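社区服务讨论区 > 无固定住所人员支持 > 物品寄存

主题：关于Driltirano寄存点保管期限调整的意见征集

发帖：寄存点值班室
发表于 8/27/22

各位居民、各合作单位：

Driltirano物品寄存点面向无固定住所人员免费开放，现有储物柜52个，供使用者存放衣物、被褥、药品、证件及其他随身物品。截至上月底，本年度累计办理存取手续1,489次。随着登记人数增加，等候名单持续延长，部分柜格长期无人开启，周转明显放缓。

经与场地提供方Agbeko协商，值班室拟对《寄存须知》作如下修改，现公开征求意见：

一、单次寄存期限定为30天，期满前使用者可到窗口或通过电话办理续期，续期次数暂不设上限。

二、期满未续且无法联系的，物品装袋封存，移入后间货架，柜格重新分配。封存期限另行规定。

三、证件、药品、照片及骨灰类物品单独登记，不适用前款移出规定。

四、登记时不要求出示身份证件，使用者可自选称呼和四位取物口令。

意见请直接在本帖回复。修改稿拟于九月提交理事会审议，由协调人Pauline Yeoman汇总说明。与本主题无关的帖子将移至综合区。

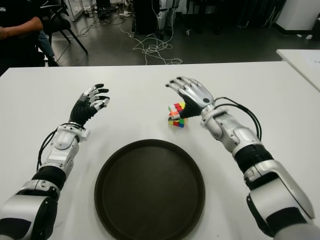

机械臂与深色圆托盘，白色桌面

回复：河岸路老住户

值班室的通知已阅。对第一条原则上赞成，对第二条持保留意见。

寄存点的使用者中，相当一部分人住院、被短期羁押或到外地打零工，一个多月联系不上属于常见情况。通知所称“无法联系”究竟以何为准，应当写明：拨打几次电话，间隔几日，是否向外展人员查询，是否在门口公告栏张贴柜号。标准不明确，值班人员各按各的理解执行，日后必生纠纷。

另，封存期限“另行规定”的写法不妥。既然征求意见，就应把封存多久、由谁批准处置一并列出，否则居民无从评价。

回复：北站外展组

我组每周在北站及桥下走访，就使用者一侧的情况补充如下。

目前等候名单上的人，多数携带两件以上行李。没有柜格，当事人便不敢去面试、不敢去看诊，也不敢进入不允许携带大件行李的食堂。由此而论，柜格周转加快对他们有直接好处，我组支持设定期限。

但须提请注意：不少人的手机号码更换频繁，有的根本没有手机。若续期只限窗口和电话两种方式，外展人员应获准代办。我组愿意承担此项工作，只需值班室提供统一的续期单。单据不必复杂，写明柜号、自选称呼、日期和经办人即可。

回复：仓储从业者_林

本人从事商业仓储多年，对通知的整体思路表示异议。

三十天期限在商业仓库中算相当宽松。问题在于续期不设上限，等同于没有期限。一名使用者每月来窗口说一句话，柜格便可占用数年，等候名单不会因此缩短。建议连续使用满半年的，须转入后间货架，前厅柜格留给需要每日存取的人。

另外，第四条不查验证件，风险由谁承担，通知没有交代。四位口令容易被旁人听到，一旦物品被冒领，值班室如何认定责任？

回复：河岸路老住户

对楼上两点分别回应。

关于查验证件。寄存点设立之初就讨论过，结论是不查。许多人前来寄存，恰恰因为证件已经丢失，正在补办。要求出示证件，最需要柜格的人就进不来了。此项不宜再动。

关于转入货架。后间需由值班人员陪同取物，而每日下午窗口只有一人，前厅无人看管，值班人员不可能反复离开。货架方案听起来合理，人手却未必跟得上。

回复：仓储从业者_林

不查证件可以接受，但口令办法应当改进。可发放带编号的布牌，取物时布牌与口令同时核对；布牌遗失的，由两名值班人员共同确认后补发。成本很低，商业仓库沿用已久。

至于人手，建议值班室公布各时段实际存取次数，有数据才好排班。全年1,489次，分摊到每天并不多，集中在哪几个小时，才是要紧的。

回复：寄存点值班室

感谢各位意见，就已提出的问题答复如下。

存取高峰集中在早间开门后一小时和傍晚关门前一小时，午后较为清闲。各时段记录目前为手写，整理完成后将张贴于公告栏。

关于“无法联系”，值班室拟采用以下标准：电话联系三次，每次间隔不少于两日；向外展组查询一次；柜号在公告栏张贴满七日。三项均无回应的，方可移出。

关于代办续期，同意北站外展组的建议，续期单样式由双方另行商定。

布牌办法将列入修改稿。柜锁供应方Trirken表示，现有锁具可加挂编号牌，无须更换锁芯。 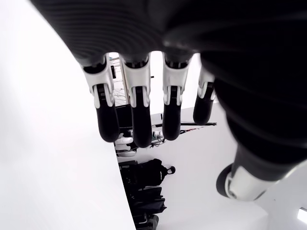 机械手局部，四指向下

回复：晨间食堂联络人

食堂与寄存点相隔一条街，就开放时间提一项请求。

食堂早餐供应先于寄存点开门，用餐者只能拖着行李排队，过道狭窄，已多次发生磕碰。希望寄存点将开门时间提前半小时，哪怕只办理存入，不办理取出。食堂可派一人到窗口协助登记。

此事与保管期限没有直接关系，但同属《寄存须知》的内容，请一并考虑。

回复：北站外展组

附议。冬季提前开门尤为必要。

回复：二楼住户代表

本人代表寄存点楼上部分住户发言。住户对寄存点并无反对意见，对提前开门则有顾虑。

清晨柜门开关的声响在二楼听得十分清楚，去年曾书面反映，值班室加装了门边缓冲条，情况有所改善，但靠墙一排仍未处理。若要提前开门，应先完成该排柜门的加装，并在门外划定等候区域，避免人员聚集在楼道口。

请值班室书面答复，口头承诺住户难以接受。

回复：晨间食堂联络人

住户代表所提等候区域一事，食堂可以配合。食堂侧门外有雨棚，早餐结束前可供等候使用，不占用楼道口。缓冲条的费用，食堂愿与值班室分担。

回复：仓储从业者_林

支持先装缓冲条再调整时间。顺带提醒，粘贴式缓冲条在金属门边容易脱落，宜选用卡槽式，安装前须将门边擦净。若一时买不到，可先用毛毡垫代替。

回复：新登记的志愿人员

刚通过登记，下周起参加午后值班。阅读全帖后，对封存物品的处理仍有不明之处，请各位前辈指教。

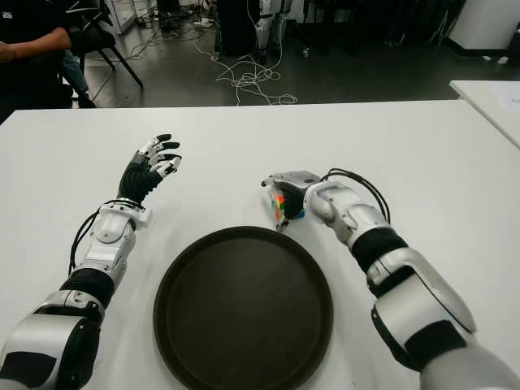

封存期满以后，仍然无人认领的衣物和被褥应当如何处理？

按现行做法，由两名值班人员共同开袋清点，登记后将可用衣物清洗，转入免费衣物架；被褥受潮或破损的作废弃处理，证件交还签发机关，照片和信件继续保管，不得丢弃。

回复：新登记的志愿人员

已了解，谢谢。另请教一点：清点时若发现现金，登记在何处？

回复：寄存点值班室

现金单独装入信封，封口处由两人签字，存入保险箱，并在红色封面的登记簿上记录柜号和金额。值班人员不得单独清点现金。上岗当日将安排专人讲解，请提前十分钟到达。

回复：河岸路老住户

值班室至今未说明封存期限。再次提请答复。

回复：寄存点值班室

修改稿暂拟为九十天，自物品移入后间之日起计算。处置须经协调人签字。

回复：河岸路老住户

九十天偏短。住院康复或服刑期满者，出来时东西已经没有了。建议定为一百八十天。后间货架并未放满，没有必要这样急。

回复：仓储从业者_林

不同意延长到一百八十天。后间现在未放满，是因为期限制度尚未施行。制度一旦施行，首批移出的物品就会占去大半货架，半年之内只进不出，届时又要向Agbeko另借房间。九十天，加上此前的三十天和公告期，实际已超过四个月。

回复：北站外展组

可否采用折中办法：一般物品九十天；外展组或社工书面证明当事人正在住院或羁押的，延至其离开后30天。证明由我组出具，无须当事人到场。

回复：河岸路老住户

折中办法可以接受，前提是写入《寄存须知》正文，并在登记时向使用者当面说明。许多人不识字或读不了小字，单靠张贴不够。建议把期限另印在布牌背面，字号放大。

回复：仓储从业者_林

对折中办法没有意见。对续期不设上限仍持异议，请记录在案。
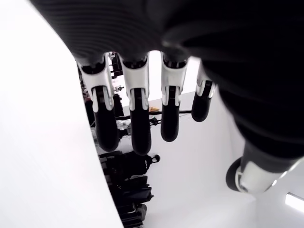

深色手掌与四根手指，指端为黑色

回复：Parnance线上登记组

就登记系统事宜作一说明。Parnance登记页面目前可记录柜号、自选称呼和到期日，尚不能自动提醒。若须知修改通过，可增加到期前七日的提醒名单，由值班人员每日早间打印，外展组亦可调阅。

系统不采集姓名、出生日期和证件号码，今后亦无此计划。布牌编号可作为新增栏目，预计九月可供试用。

回复：二楼住户代表

请问调阅名单的权限如何控制？名单虽无姓名，但自选称呼加柜号，熟人仍可辨认。住户不希望看到名单贴在大门上，想来使用者也不希望。

回复：Parnance线上登记组

名单仅限当日值班人员与外展组指定人员调阅，打印件当日销毁。公告栏张贴的内容只有柜号，不含称呼。

回复：寄存点值班室

各位意见已整理如下，将随修改稿一并提交：

寄存期限30天，可续期，外展组可代办；是否设续期上限，两种意见并列呈报。

“无法联系”的三项标准写入正文。

封存期限九十天，住院或羁押者按外展组所拟办法顺延。

取物实行布牌与口令双重核对，不查验身份证件。

靠墙一排柜门加装缓冲条后，再行研究提前开门，结果以书面形式答复二楼住户。

Pauline Yeoman将在理事会上宣读本帖摘要。需要当面陈述意见的，请于会前到窗口登记，每人发言时间不超过五分钟。

回复：晨间食堂联络人

食堂将派人参加会议。缓冲条尺寸请值班室量好后告知，以便统一采购。

回复：寄存点值班室

尺寸已量，张贴于窗口左侧。靠墙一排柜门高度不一，采购时请按上下两种规格分别备料。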